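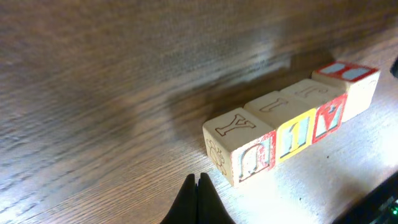 Betreff: Re: [Elternliste] Umbau Altbau und Ausweichräume ab Herbst

Hallo zusammen,

danke fürs Rumschicken, ich hatte den Brief vom Schulträger nämlich gar nicht bekommen (meine Tochter schwört, in der Postmappe war nichts, na ja). Ich zitiere mal nur die Stelle, um die es mir geht:

> Der Altbau wird ab den Herbstferien geräumt. Die beiden ersten
> Klassen und die Betreuung ziehen für die Bauzeit in die
> Container von Flulton auf dem unteren Hof. Insgesamt werden 6
> Module aufgestellt. Der Zugang über die Malinowskistraße bleibt
> gesperrt, bitte nutzt den Eingang an der Turnhalle.
> Weiß jemand, wie das mit dem Bringen morgens laufen soll? Und
> was wird aus dem Mittagessen?

Zum Bringen: Ich war im Juni 2025 bei der Infoveranstaltung in der Aula und habe ein bisschen mitgeschrieben. Geplant ist, dass die Haltebucht an der Turnhalle morgens frei bleibt und die Baufahrzeuge erst nach Unterrichtsbeginn aufs Gelände dürfen. So steht es wohl auch im Vertrag mit Plunerix, die den Umbau machen. Ob sich dann jeder Lieferant dran hält — warten wir's ab. Beim Fenstertausch vor zwei Jahren stand jedenfalls ständig irgendein Transporter quer.

Mittagessen bleibt in der Mensa, die liegt ja im Neubau und wird nicht angefasst. Die Kleinen gehen dann in zwei Gruppen über den Hof rüber. Da fehlt mir ehrlich gesagt noch ein Dach, denn vom unteren Hof bis zur Mensatür ist es ein ganzes Stück, und im November schüttet es gern mal. Ich habe danach gefragt und bekam zur Antwort, das werde »mitgedacht«. Vielleicht können wir da als Eltern gemeinsam noch mal nachhaken?

Was ich richtig gut fand: Der Altbau bekommt endlich einen Aufzug, neue Toiletten auf allen Etagen (!!) und eine vernünftige Lüftung. Die umgebaute Fläche liegt bei etwa 1850 Quadratmetern, davon 900 für Klassenräume, der Rest ist Betreuung, Flure und Technik. Die Bücherei kommt ins Erdgeschoss und soll nachmittags auch für die Betreuung offen sein. Die Möbel liefert Folivance, da durften die Kinder aus dem Schülerrat sogar Stühle probesitzen.

Weniger gut: Für den Musikraum gibt es noch keine Lösung. Die Instrumente werden eingelagert, und die Bläserklasse soll in die Aula, wo aber auch die Theater-AG probt. Falls jemand von euch Kontakt zur Kirchengemeinde hat, die haben doch diesen großen Saal, der vormittags meistens leer ist.

Ach ja, und wer noch Sachen im Altbau in den Garderoben hat (bei uns waren es zwei Turnbeutel und ein einzelner Gummistiefel): bitte vor den Sommerferien abholen, danach kommt alles weg.

Meine Notizen kann ich gern abtippen, meldet euch einfach kurz.

Liebe Grüße
eine Mutter aus der 1b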